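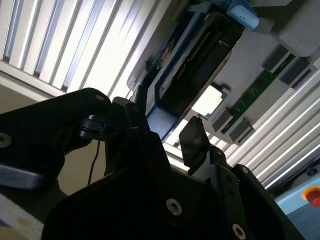
## 4. Student Project: Disassembly Cell

The cell was set up in September as the project half of the course. Three teams, two robots, one job: take a desktop PC apart and put the parts where the next station can find them. Fahy's team took fixtures, Nguyen's took grasping, the Carons did the sequencing code (Python, one long file – we will split it up before release).

### 4.1 Parts handling

Parts go into a gray plastic fixture beside the tower. Raised blocks, posts, slots. First version had no posts and the drives leaned, so alignment drifted over a session. Second version is the one used for all results here. Drives keep their blue rails on – taking them off was out of scope, and the rails give a wider target for the slot anyway. Figure 2 has a drive at the fixture, held upright at the slot next to the tall post.
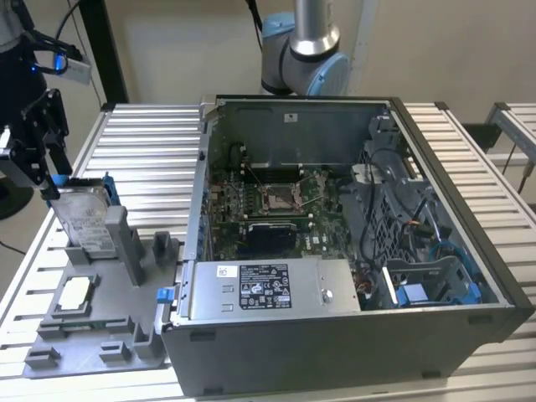

*Figure 2. Hard drive at the parts fixture, rails attached. Open tower on the right, CPU socket empty, power supply and drive cage still in the case.*

### 4.2 Trials

Each team ran 15 drive transfers. A trial counts as good if the drive sits in the slot without a hand touching it. Teams could stop a run at any time, stopped runs count as failed. Limit of 3 retries per grasp, after that the script gives up and logs it. We did not tune the limit.

Most failures were at insertion, not at pick up. Small yaw error in the grasp, rail catches the edge of the slot, arm stops on force. Nguyen's team added a short wiggle (2 mm each way) before the final push, and this helped more then the better camera calibration did. Cables are the other problem. Loops over the drive cage get in the way of the approach and our planner does not model them at all. For now students tuck them by hand before the run – noted in the log, not counted as a touch.

### 4.3 Notes from the teams

Fixture first, code later was the main comment. MacDonald's grading notes say the same. The Carons would of liked a shared coordinate frame from week one; both arms had thier own until late in the project.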